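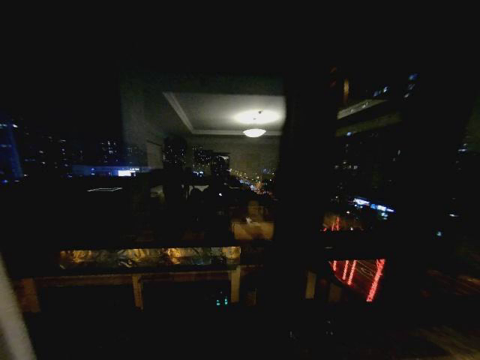 Skirkanberg Voile 2000 : essai d'une paire de voilages sur grande baie vitrée

Produit testé : deux panneaux, coloris blanc cassé, rail Drornitz acheté séparément. Prix non pris en compte dans la note. Usage depuis août, dans une pièce en étage donnant sur la ville.

Le critère principal était le comportement de nuit. Pièce éclairée et vitre nue, le vitrage renvoie le plafonnier et se lit mal comme fenêtre. Il fallait supprimer ce reflet sans passer à l'occultant.

Tissu et tombé. Toile fine, tissage assez lâche, grain proche du lin. Les plis verticaux sont profonds et réguliers sur toute la hauteur. Ils se resserrent un peu vers les bords. L'ourlet ondule au gré des plis sur les deux panneaux ; le fil de couture tire légèrement à un angle, défaut repris en quelques minutes.

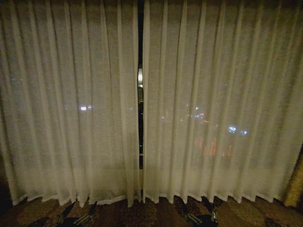

Panneaux presque joints, de nuit : les lumières extérieures restent perceptibles à travers la toile.

Jonction centrale. C'est le point faible. Sans recouvrement, il reste une fente par laquelle on voit la vitre noire. Le fabricant ne fournit ni aimant ni croiseur. Le modèle Grurkow essayé auparavant en comportait un, mais sa toile se froissait davantage.

Transparence. Les éclairages de la ville sont réduits à des taches floues. Le voilage atténue, il n'occulte pas. Pour une chambre, prévoir un store en complément.

Pose. Il faut vérifier le dégagement devant les montants : sur une menuiserie en bois, une poignée saillante suffit à déformer un pli. Nous avons reculé le rail de 8 cm par rapport au dormant. Les crochets se règlent sur 7 positions.

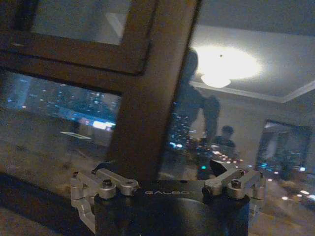

Mahmoudi signale en commentaire qu'avec le même voilage, il a cousu un petit aimant dans chaque bord central, à mi-hauteur, et que la fente se ferme correctement, au prix d'un léger pincement du tissu.

La solution paraît valable, à condition de retirer les aimants avant lavage. Entretien : 30 °C, essorage réduit, remise en place sur le rail encore humide. Aucun retrait mesurable à ce jour.

Note : 7 sur 10. Un point retiré pour la couture, deux pour l'absence de croiseur.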